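Brolach Kitchen: progress report to the fund
Reading time: 2 minutes
17 Dec 2021

Since the last report in May we have spent most of the equipment part of the grant. The money was for refitting the tea area so that people coming to the lunch sessions can make their own drinks. The wall cupboards came down first, as several of our regulars could not reach them. Mugs and plates now live at table height.

We had budgeted for a fixed shelf with hooks. The quote from Zirnari came in well over what we had set aside, so we bought wooden mug trees instead and put the difference towards a second kettle and a tray trolley. The change was agreed with your office by email before we ordered. The trees have a round base with a raised lip, and short pegs on either side of the post.
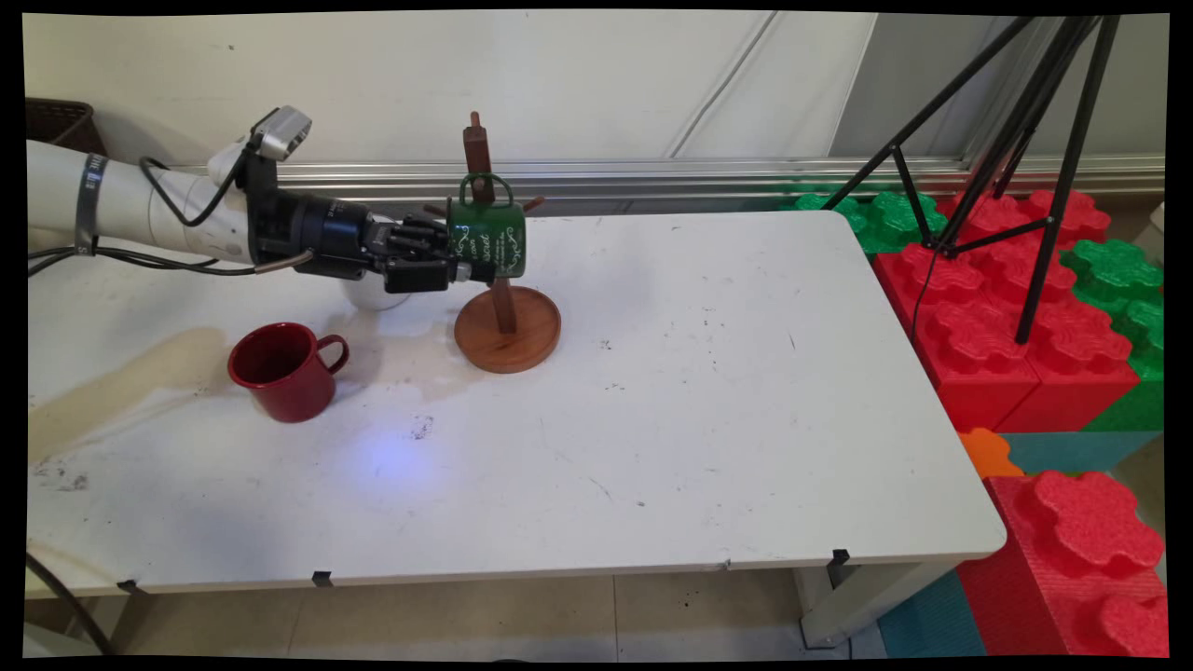 Author: Sessions Coordinator, Brolach Kitchen

Mugs are a mixture. We kept the enamel ones, including the red, and added donated mugs such as the dark green one with white lettering. Enamel has held up better in daily use, and we would buy more of it if there is anything left in the spring. Handles matter more than we expected: a wide handle goes on a peg easily, a narrow one has to be turned and pushed, and people with stiff hands give up on it. We have taken the narrow ones out of use.

The white tables are the weak point. The tops are scratched and marked, and one has a large yellowish-brown stain on the left side. They are sound underneath and we plan to keep the legs and replace the tops only. Skiduvo has quoted £300 for each top, fitted.

Spending to date on this part of the grant is £2,000. The Tatlı baking mornings are paid for separately and will be covered in their own report. Ten places are offered at each of those.

Still to do: new table tops, labels for the tea and coffee tins, and a lower hook for the tea towels.

Last updated by the Sessions Coordinator after comments from the fund office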